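I'll say it: most robot cells get cleaned too much and checked too little. I look after a small Firent arm at Dawber, and for months I wiped down everything in reach every morning, feeling very responsible (and getting nothing for it!). The log had 2969 cycles on it before I thought to look through the wrist camera first.
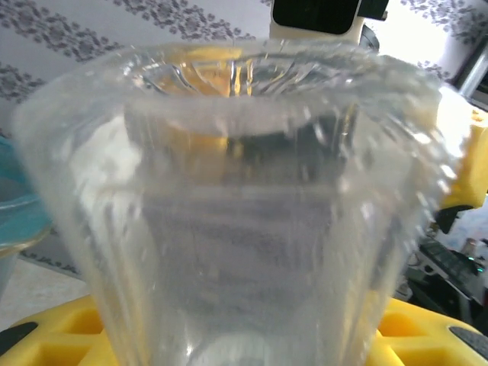 Wrist camera view, clear cup on the yellow tray.

Clear plastic is a rotten thing to aim at, all glare and bent shapes, so now the camera check comes before the rag. It takes me 19 minutes, coffee included, and I'd skip the wiping before I'd skip that.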